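23 avril 2020

Cahier d'atelier, suite des essais de finition sur bois clair

Je reprends les notes sur l'huile Tekberg, parce que la version recopiée au propre est trop optimiste à mon goût. La fiche promet une surface « sèche à cœur » en 12 heures. Je veux bien, mais à quelle température, sur quelle essence, avec quelle épaisseur de film ? Rien là-dessus. Sur nos éprouvettes, au bout de 12 heures, le chiffon accrochait encore. À 30 heures, plus rien au toucher, mais une feuille de papier posée sous un poids laissait toujours une auréole grasse. J'appelle ça pas sec.

Protocole : ponçage au grain 100 dans le fil, dépoussiérage, une couche au chiffon, essuyage de l'excédent. Moitié des éprouvettes avec l'huile Tekberg, moitié avec le mélange Arnau, qu'on utilise depuis toujours et que personne n'a jamais vraiment testé non plus. Lecture finale à 144 heures.

À 144 heures, donc : aucune différence visible entre les deux. Le Tekberg jaunit peut-être un peu moins. J'écris peut-être, vu que j'ai comparé sous le néon du fond et que je savais quelle plaque était laquelle. À refaire en aveugle avant d'en tirer quoi que ce soit. 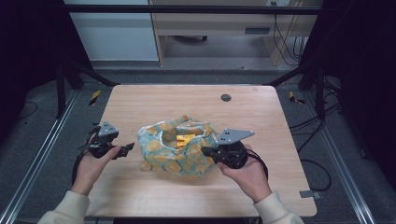
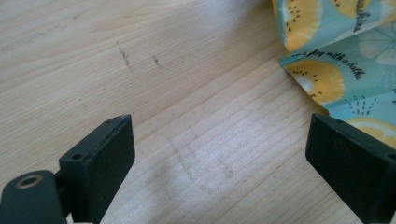
Plateau en bois clair, deux vues.

Essai à la goutte d'eau : résultats inexploitables. Les gouttes n'avaient pas toutes le même volume (pipette fatiguée) et j'ai noté les temps d'absorption sur deux feuilles différentes, dont une sans unité. Je ne les recopie pas ici.

La note Ó Conaill, qui circule dans l'atelier, affirme qu'un ponçage plus fin « ferme » le bois et réduit la consommation d'huile. Possible. Mais il n'y a pas de témoin dans leur série, et les planches venaient de deux lots. Chez nous, le lot Rulcombe boit nettement plus que le précédent à ponçage identique. Tant qu'on n'a pas séparé l'effet du lot de celui du grain, je ne change pas de méthode.

À faire :
- peser les chiffons avant et après, sinon la consommation reste une impression
- racheter une pipette
- garder deux éprouvettes nues du lot Rulcombe, étiquetées au dos
- relire le jaunissement en juillet, à la lumière du jour

Pas de nouvelle commande de Tekberg d'ici là.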